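Mon 3 June
Workroom notebook, entry 95
Subject: desk and shelving, re-sorting of small containers

The purpose of this entry is to record where matters stand with the storage in the workroom, so that colleagues who were absent in April can follow the reasoning. The inventory taken that month listed 231 small items with no fixed place. Nearly 95 of them have since been assigned to either the desk drawer or the cubbies, and the remainder are in the cartons labeled Porkovis.

The rule adopted is as follows. Items used daily go in the drawer. Items used weekly go in the open cubbies. Everything else is to be returned to the Dijkstra cabinet in the corridor and signed for on the sheet. Kevin Valderrama has asked that the desktop be kept clear of anything except the plant, and I have agreed to this for a trial period.

Small containers have caused the most difficulty. The white ones look alike from the front, and two colleagues have already put them back in the wrong compartment. It was decided to stand them upright, one deep, with the label on the lid.

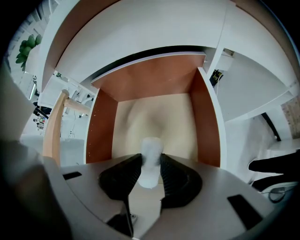
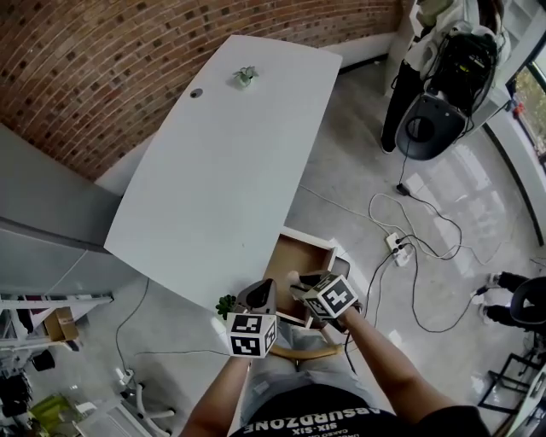 The drawer is to be fitted with the Stuvero dividers, order 926. The supplier confirmed the order by telephone but gave no delivery date. Until the dividers arrive, nothing with a loose lid should be placed in the drawer — the contents shift whenever it is opened quickly, and we have lost one set of washers to the back panel already.

Cubby labels: the Cloko tape does not hold on the colored edges. I tried it twice last week and it had lifted by the following morning both times. The white front edges accept it well. Labels will therefore go on the white edge only, centered, in capital letters. Please do not add handwritten labels underneath.

Cables remain an open matter. Kevin would like them routed along the wall and up through the grommet in the desk. I have no objection, but the power strip would have to move, and the lead we have is too short. A longer one has been requested.

To do:
Measure the cubby depth again; the two figures in the April entry do not agree.
Return the 4 spare trays to the Dijkstra cabinet and sign the sheet.
Ask Stuvero whether the dividers can be cut to width.
Water the plant (Kevin, until further notice).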